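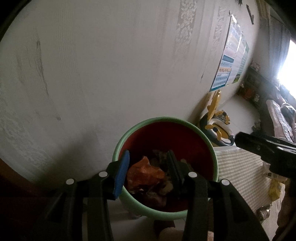 Bowl task, left gripper view – one blue pad, one black.

Ticket 3749 – left gripper, tracking drops out near the bowl
Site: Cavdale
Opened: Aug 3, 2026
Status: still open, sorry!

Right, so I've been recording the bowl set for Gruvero and it was all going nicely until I ran the checker. Out of 520 takes, 51 came back with the position track broken. The fingers open and close fine in the log, but the path of the hand jumps sideways and then snaps back, as if I'd flung the thing across the room (I hadn't).

First thing I tried was a restart of both grippers and a fresh calibration. No change. Then I swapped the memory card, mostly because the Oosthuizen guide says to, and that did nothing either.

Next I watched the bad takes one after another, with a cup of tea, and they nearly all go wrong when I'm in close over the bowl. My guess is the big white wall behind it. There are smudges and a couple of pale patterned bands up there, plus the poster, but once I tip the gripper down there can't be much left for the tracker to hold on to. The window on the far right is pure glare as well, so no help from that side.

I turned the exposure down a notch in Finell and did another short batch. Better, I think – the jumps are smaller, but the checker still grumbles.

Two questions for whoever picks this up. Can I tape some printed markers to the wall, or will that spoil the set for training? And do the 51 need doing again, or can you trim them? We promised 3000 good takes and I'd rather not fall behind.

Logs from both grippers are attached. I've left the mismatched pads on for now so the takes stay consistent.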